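Table cell 2, Jutberg room: setup and upkeep card

Maintainer: Oisín Madigan
Revision: December
Applies to: the red arm and its green-cloth table. The Klinhom cell has its own card.

Summary

Read this before powering up the arm, before changing anything on the table, and before signing off a repair. It covers the cloth, the dishes, the gripper fingers, the cables and the viewpoints used for recording. Policy training and the file format are documented in the Marano repository.

The cell records pick, place and nesting tasks with plastic tableware. The current release holds 2,399 episodes. Episodes recorded with worn finger pads were removed and do not count toward that total.

Finger check

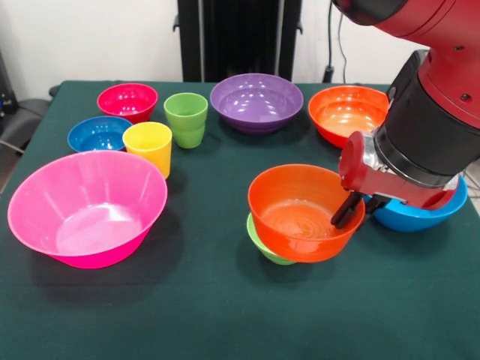
Finger wear is the most common fault on this cell. The pads lose grip on the inner side first, and the bowls start to turn as they are lifted. A rim grasp is the best test, as with the orange bowl sitting on the small green one, where the two black fingers come down over the right side of the rim. Run the test with one bowl nested in another. If the lower bowl comes up with the upper one, lower the grasp height offset in the config by one step and try again. If the upper bowl slips, change the pads.

To change pads:

1. Move the arm to the service pose and press the stop.
2. Remove the two screws on each finger. They are short and roll off the cloth, so keep the parts tray under the hand.
3. Clean the finger face with alcohol and let it dry.
4. Fit both new pads, even if only one is worn.
5. Close the gripper on the feeler strip and check that the pads meet along their full length.
6. Zero the gripper and log the change.

A pair of pads lasts around 38 hours of recording. The Arnenthorpe spares are slightly thicker and need the gripper zeroed twice.

Cloth and table

The cloth is one piece, dark green, draped over the tabletop. It is changed when it pills or when a crease will not lie flat. Lint shows up in the fixed views, so go over the cloth with the roller at the start of each shift. Do not iron it on the table. After a cloth change, redo the table height touch-off at all four corners. A fold under a bowl is enough to throw off the descent.

Wide view and arm clearance 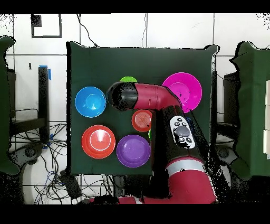 Vol. 2, No. 17

Use the wide view to check the arm against the table before a session. The button panel on the black forearm should be reachable without leaning over the cloth. Jog the elbow through its full bend and watch the cables on the floor to the left of the table. They must not tighten or drag. If a cable has moved, put it back by hand with the arm stopped, then jog again at low speed.

Flat plates are harder to grasp than bowls. Keep them inside the reach limits in the config, and leave enough space around the rim for an open gripper.

Speckle along the outline of the arm in this view is a known issue (ticket 42). It does not affect the joint data. Leave the mask settings alone until the ticket is closed.

Descent test

Run this after any repair to the wrist or gripper, and after a touch-off.

1. Set out the bowls and cups with a small bowl near the middle of the table.
2. Send the arm to the hover pose over the small bowl.
3. Lower at ten percent speed with the gripper open.
4. Stop when the finger tips are inside the bowl and clear of the bottom.
5. Compare the height reading with the last entry in the log. More than 2 mm off means the touch-off has to be repeated.
6. Raise, rotate the wrist a quarter turn, and repeat. 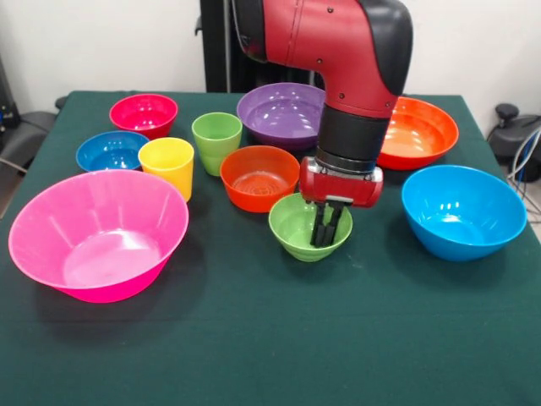
Descent test, gripper fingers in the small green bowl.

Known problems

The wrist joint sometimes reports a following error on a cold start. Run the warm-up routine twice, then clear the error. If it comes back during the same shift, stop recording and tell Oisín.

Glossy bowls throw highlights that confuse the depth estimate. Do not use matte spray on them. It came off on the pads last time and cost a full set.

Changes in this revision

Pad change steps rewritten. Descent test moved here from the Klinhom card. Touch-off now required after every cloth change.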